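Khôi Thân cut "Distance" on a schedule of 18 weeks, and the first assembly ran long enough that the distributor, Zuminora, asked for a call before anyone had seen it. The thriller follows a surveyor stranded at a closed mountain pass with the man he has agreed to testify against. It has two main parts, one location and very little gunfire.

"The script was 94 pages, so people assumed the edit would be easy," Thân says. "A two-hander is harder to cut. There is no other scene to go to."

He and director Sverre Rønning started from the sound. Production mixer Younes Morsy had recorded wind at the pass separately from dialogue, in takes of up to 40 minutes, and Thân laid those down before he chose a single shot. Picture cuts were then placed against changes in the wind.

"If the gust drops and you cut on it, the audience reads that as a threat," he says. "We did it four times in the first reel. Five was too many. I tried five."

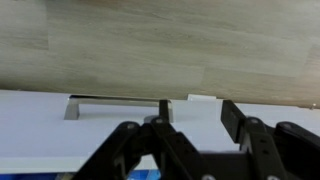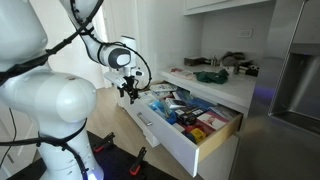

Bar handle on a white front; in the second picture the drawer is open.

The fight in the third act went through the most versions. Rønning shot it over two nights with Moataz Alaoui and Abdelghani El Idrissi doing most of their own work, and covered it with a single long lens. Thân had some 400 usable setups for the whole film, but only nine for the fight.

"You cannot hide a missed punch at that focal length — it is flat, and you see the gap," he says. "So we kept the misses. They are tired men. Alaoui swings and falls over, and that stayed in."

The finished film has 2,124 cuts, a low figure for the genre by Thân's reckoning. He would take out a few more from the opening, where El Idrissi's arrival is split across three short scenes. Test viewers found it slow. Rønning kept the order and trimmed the ends.

Thân is now assembling "Mfaume," a heist picture for Revik, with a cast of 11 and a car chase in the first reel. He expects to lock it in July.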